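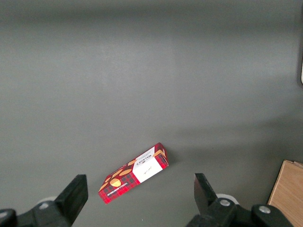
Trovilthorpe, Mon 16 July

How to make a snack drawer from a small one-drawer cabinet

For a long time our biscuits lived on top of the refrigerator, and we forgot them there. In spring I found a packet of sesame crackers which was older than my lease. After this I decided to keep all the tea snacks in one drawer, in a small wooden cabinet on the table, and it works well enough that I write down the method.

It is a job for one evening. The longest part is waiting for the drawer to air.

What you need

A small cabinet with one drawer that can stand on a table
Drawer liner (I use Stodirum, the plain one, article 638 on the roll)
A soft cloth and a little dish soap
A pencil, scissors, a sheet of paper
A candle stump, if the drawer is stiff
The snacks, in their boxes

Step 1. Choose the boxes first

Many people buy the cabinet and then look what fits. I recommend the opposite order. Take the box you buy most often and put it flat on the table. With me it is Walkers shortbread, the small box with red tartan. Draw around it on the paper with a pencil and cut out the shape. Write on the paper how high the box is. Now you have a pattern which you can bring to the shop, and you do not need to walk through the town with biscuits in your bag.

Make a second pattern for anything with a strange shape. The rice cakes from Đỗ, the grocery near my bus stop, come in a round pack, and it is higher than it looks. I did not measure it and had to find another place for it later.

Step 2. Check the drawer inside

The front of a drawer tells you very little. Pull it out and look at the walls and the floor. Put your paper pattern on the floor of the drawer and turn it both ways. Leave a finger of free space on each side, otherwise you cannot take the box out without lifting the whole drawer.

Check also the height. Hold a ruler standing in the drawer and close it slowly — if the ruler touches the frame, you know your limit. Boxes that stand on their edge are easier to read, but in a low drawer they must lie flat.

The handle is a question of taste. I like a simple metal bar, where the fingers go behind it easily. My cabinet from Dratov came with a tiny round knob and I changed it in the first week. If you do the same, measure the distance between the screw holes before ordering the new handle. A bar needs two holes and a knob needs only one, so you will have to drill.

Step 3. Clean and air

Take the drawer completely out if it is possible. Wipe it with a cloth that is damp but not dripping, with one drop of soap in the water. Wipe along the grain. Go into the corners with a cotton stick. Then wipe again with clean water and dry with a towel.

Let the drawer stand open until the next morning. Fresh wood and old wood both have a smell, and butter biscuits take every smell very quickly, also through the cardboard. If in the morning it still smells, put a small dish of baking soda inside, close the drawer and wait one more day. Please do not use perfumed spray. I tried it once and we ate lavender crackers for the whole August.
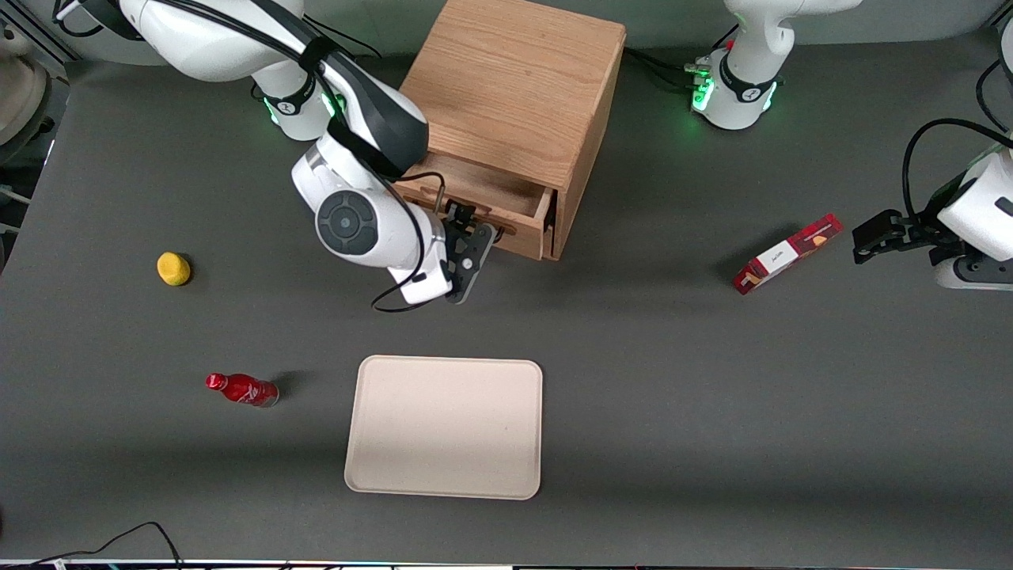

Drawer partway open, nothing inside yet. The red box is on the table.

Step 4. Make it run smoothly

Open and close the drawer several times while it is empty. It should move straight, with one hand. When it goes crooked, the reason is often some dust or a crumb in the runner, so brush there first. If it is wood on wood, rub the candle stump along the lower edges of the drawer walls and move the drawer in and out until the wax is spread. Do not use cooking oil. It becomes sticky after some weeks and it smells also.

A small cabinet is light and can walk toward you when you pull. Put four rubber pads under it, or a piece of liner cut a little smaller than the base. You should also hold it with one hand on the top the first times, until you know how strong you have to pull.

Step 5. Line the drawer

Cut the liner slightly too big, lay it in and press it into the corners with your fingernail. Then take it out and cut on the fold line. Two tries are normal. I do not glue it, so that I can shake out the crumbs over the sink.

Step 6. Fill it

Put the flat boxes at the bottom, with the name looking up. Small packets go in front. Closed boxes can go behind, open boxes must always be in front, or they will be forgotten like my sesame crackers. When a box is open, I close the inner bag with a clip and write the day on the cardboard with the pencil.

Leave some place free. A drawer which is full to the last corner will be a mess after three days. Also watch the weight. My drawer has a thin floor and I keep it under 900 grams in total, which is more biscuits than it sounds. For glass jars and tins use a shelf.

Where to put the cabinet

Away from the window and away from the kettle. Steam makes the wood swell and makes the biscuits soft. Check that the drawer can open completely and does not meet a cup or a lamp on its way. If there are cables on your table, lead them along the side or behind the cabinet, not in front of it.

Keeping it in order

Once a week, before shopping, open the drawer and look. Eat or throw away what is open too long. Once in a month take everything out, shake the liner, wipe and put back. It goes faster than making tea.

If the drawer gets stiff in wet weather, do not pull with force. Take out the heavy things, wait for a dry day, then use the candle again. Mine does this every autumn, and in winter it is normal again.

Questions I received about the first version of this page

Can I keep chocolate in it? In the cold months, yes. In summer my room is too warm.

Do I need to varnish the inside? I left mine raw and lined it. Varnish can smell for a very long time in a closed drawer.

Is the liner washable? The Stodirum one, yes, by hand and cold. Dry it flat — it rolls up if you hang it.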